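Notebook, 6th September

Reading group corpus, book review batch. Pulled the new set of reader reviews from the Vendeck dump this morning. 223 of them are for a single novel, The Harkia Letters, so I capped that title at 4 per reviewer before doing anything else. Total after the cap is over 3,000.

Spoiler tagging is still the weak spot. Reviewers give away the ending in the first line and then write "no spoilers" at the bottom. I read a page of these by hand and changed the rule: anything naming who dies or who is guilty counts, wherever it stands.
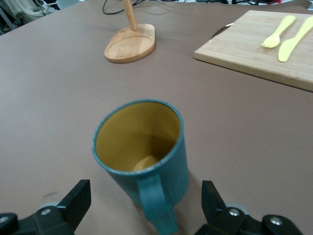
Star ratings do not match the text very well either. Plenty of people give two stars and then say they could not put the book down – usually they are angry about the last chapter. I am keeping the stars in a separate column and leaving them out of the scoring for now.

The Medeiros translations have seven duplicate entries under two spellings of the title. Merged them by hand and kept the older record.
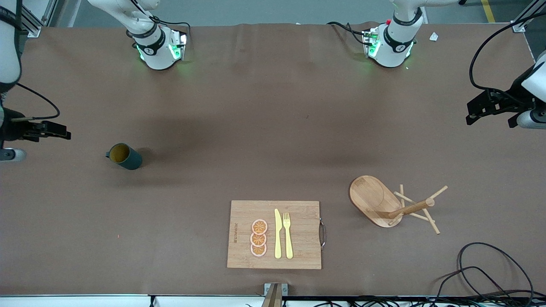
Worktable with brown paper mat, both arms.

To do: rerun the spoiler rule on the Gimura set – the old output goes back to November and used the first version. Check whether audiobook reviews should stay in.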